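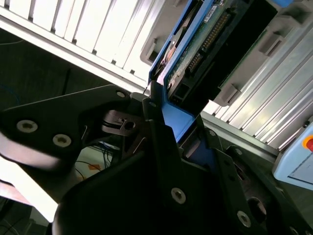

Pre-letting inspection – Flat 7, Zepeda Court
Inspected by: Melquiades Robles, Gosell Lettings
Date: May 24, 2025
Tenancy: unfurnished, two bedrooms, vacant at time of visit

ENTRANCE AND HALL
Front door closes and locks – OK
Door opens from inside without a key – OK
Smoke alarm tested – OK. Sounder clear in both bedrooms with doors shut.
Hall carpet secure – FAIL. Lifting at the threshold strip. Trip hazard, refix before keys are handed over.

KITCHEN
Heat alarm tested – OK
Cooker connection and isolator switch – OK
Worktop sealant – Comment: gap behind the sink, 43 cm long. Reseal.
Extractor runs on both speeds – OK. Filter greasy, replace.
Stopcock located and turns – OK. Under the sink, stiff. Show the tenant.

LIVING ROOM
Window restrictors fitted – OK on left window. Right one missing a screw.
Sockets and switches, visible damage – None seen
Blind cords secured – FAIL. No cleat on the bay window blind.
Radiator – OK, valve turns freely

BEDROOMS
Windows open and close – OK
Damp or mould – Front bedroom: light spotting in the corner over the window, also noted in January. Cleaned then, has come back. Contractor to look at the gutter outside.
Built-in wardrobe doors – OK

BATHROOM
Fan works – Slow to start. Recheck at next visit.
Hot water at basin and bath – OK
Lock opens from outside in an emergency – OK

METERS AND PAPERWORK
Electric reading – 00731
Gas safety record – On file, copy to go to the tenant
Electrical report – On file

Spending limit for repairs without asking the landlord is £500. Carpet, blind cleat and restrictor come under that and can go ahead. Gutter work needs a quote first.

Result: not ready to let. Revisit once the two fails are put right.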